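Print this page | E-mail this page

Project Report: Trying Out the Tratis Two-Arm Kit
Tiina Räsänen
19 August 2024

So for my project I reviewed a robot kit instead of building one from scratch, and I'm really glad I did, even if I came close to throwing the power supply out a window in the first week. The kit is the Tratis, sold by Hutusar. It comes as two small arms you put together yourself, plus grippers, plus a wrist camera, plus software that records what you do when you steer the arms around by hand. The price was $1393 with shipping. My department paid most of that and I get to keep the spare screws (yay).

My question was pretty simple. Could one student with average coding skills and no machine shop get two arms doing a useful chore together by the end of the project? I picked clothes hangers. Everybody told me to do blocks, and I was sick of blocks before I even started.

Setting it up

The manual says an afternoon. It took me 3 days! The arm links go together fine, they have rows of little mounting holes and you can tell pretty quickly which way is up. The motor IDs were the problem. You have to plug in each motor alone and give it a number, and if you mess one up (I did, twice, same motor) the software just says "bus error" and leaves you there. I wrote to Hutusar support and got an answer the next morning with a link to a newer manual that had a whole page about it. Would have been nice in the box.

Calibration went better. You move each joint as far as it goes both ways, press enter, done. I redid it whenever I carried the arms somewhere else, mainly out of nerves.

The hanger task

The plan was for one arm to hold the hanger and the other to come in and take it by the hook. I steered both arms myself for the recordings and ended up with 65 good ones. The bad ones went in a separate folder, and I'm not telling you how big that folder got. Thin plastic is mean to a gripper. Squeeze a hanger near one end and the other end swings, so the hook is never where you thought you left it.

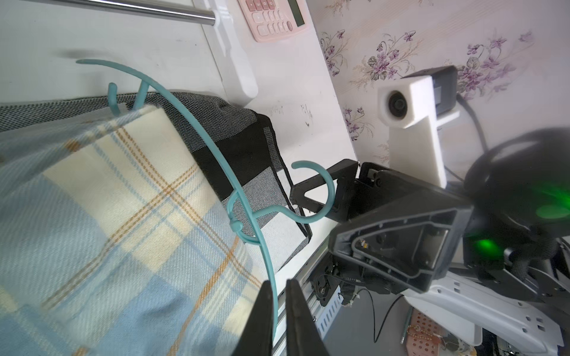 After a while I learned to slow way down for the last little bit before the fingers close. My early recordings are all in a hurry and you can tell the trained model picked that up from me, it sort of lunges. I threw out the worst of those, trained again overnight, and the second model was a lot calmer. It still missed plenty. I'd call it a patient beginner.

What I liked

The wrist view is the best thing in the box by far. I tried a run of practice with only a view from the side and I kept closing on air. The recording software is also easy, you hit one key to start and one to stop, and it asks if you want to keep it. My roommate recorded a few after watching me for five minutes.

What I didn't

The cables! They're a bit too short for the far joints, and I had one come loose in the middle of a recording more than once. The gripper tips could use more grip too, I put a strip of rubber on mine for a while and then it fell off and I never got back to it. And the training part of the software pretty much assumes you own a good graphics card. I had to borrow time on the lab machine, and Hutusar doesn't mention that anywhere on the order page.

I also looked at the Zaris kit before we bought this one. It's cheaper but only has one arm, so it wouldn't have worked for a handoff. If you only want to pick things up and put them down, look at that first.

Would I buy it again

With department money, yes, right away. With my own, I'd wait for a sale. I started reading up on all this in February, and if I did it over I'd order the kit then and skip half the reading.

Next I want to try getting a shirt onto the hanger. My adviser laughed, but she signed the form.

Comments (3)

gough_hall_2: Did you have to print any parts or was everything in the box? Thinking about this for our group next term.

mpk: The motor ID thing got me too. Put tape on each one and write the number on it before you do anything else.

Lindy: Please post the shirt one when it's done!!

Print this page | E-mail this page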